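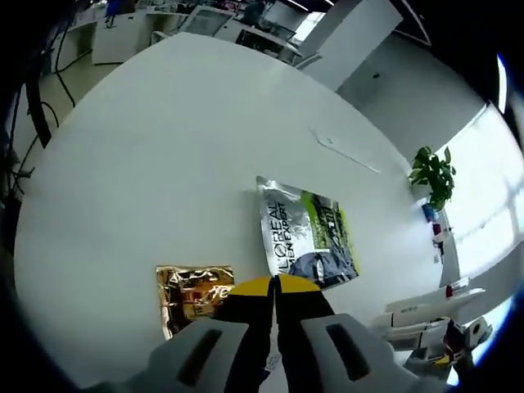

## Sachets and samples – notes for the Cladbridge talk

Slot is 20 minutes. Leave 3 for questions.

**Start with the table**

- Leave the slide up while people sit down.
- Point to the two foil packs, the gold pouch and the larger silver sachet. The silver one says L'OREAL MEN EXPERT down its left side.
- Ask who has a drawer of these at home. Wait for hands.

**Why they pile up**

- They come in with other things – orders, magazines, hotel bags.
- Too small to put on a shelf, too good to throw out.
- At the Premon office we emptied the desk drawers in January and got 85 sachets. Most had no date we could read.

**How we sort**

1. Clear the middle of a big table. Push boxes and tape to the edge, as on the slide.
2. Lay every sachet flat, print side up. Foil throws light back at you, so turn it until you can read it.
3. Make piles by use: face, hair, drinks, don't know.
4. Anything puffed up or leaking goes in the trash.

**Storage**

- Shoe box, sachets standing on edge, crimped end up.
- The Ostis trays also work but are too deep for the small ones. Skip this if it's past 9 minutes.

**Close**

- Hand out the blank labels – box is under the lectern.
- Next slide is the drawer at Premon. Go straight to it, then questions.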